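Pre-session inspection checklist, hand-held gripper demonstrations
By Shanthi Karunaratne — January

Applies to all Gestik method sessions at the Biltau site. Complete before the first recording and again after any change of operator. Comments are from the last review.

1. Finger pads. Check rims for nicks and confirm the jaws close evenly. Comment: pads are replaced at 280 episodes. Grip slip rose after that point in the January set. 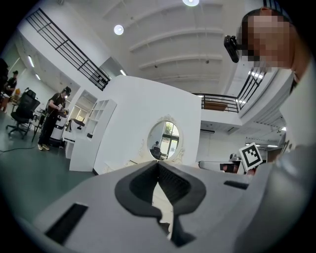

Worn pads also shift the learned grasp width, so log the pad number with every batch.

2. Markers. Each must be rigid on its mount. Comment: of 392 episodes, 333 passed the pose filter. Most rejects traced to one loose mount.

3. Cables. Route clear of the elbow and clip at the waist. Comment: pass, with one clip replaced.

4. Furniture contact. Pull small drawer tabs straight out — no twisting. Check tab screws by hand before each block. Comment: open item, screws to be rechecked Wednesday.
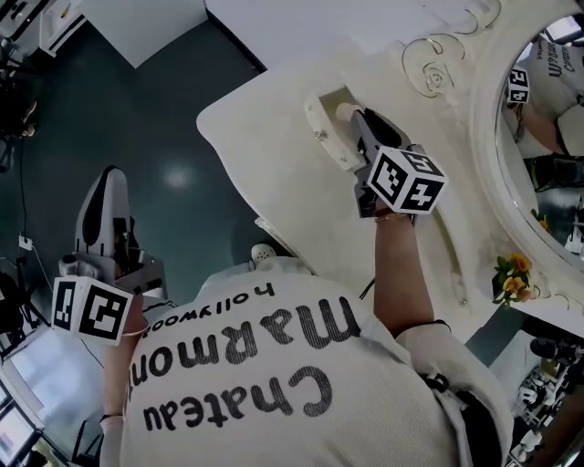 5. Floor. Keep tripod legs and cables out of the operator's walking path. Comment: pass.

Comments (2)

Antonina Hnatiuk: Does item 2 apply to both hands? Our rejects at Groslow were nearly all left side.

Kavinda Barua: Both hands. Check the left mount first.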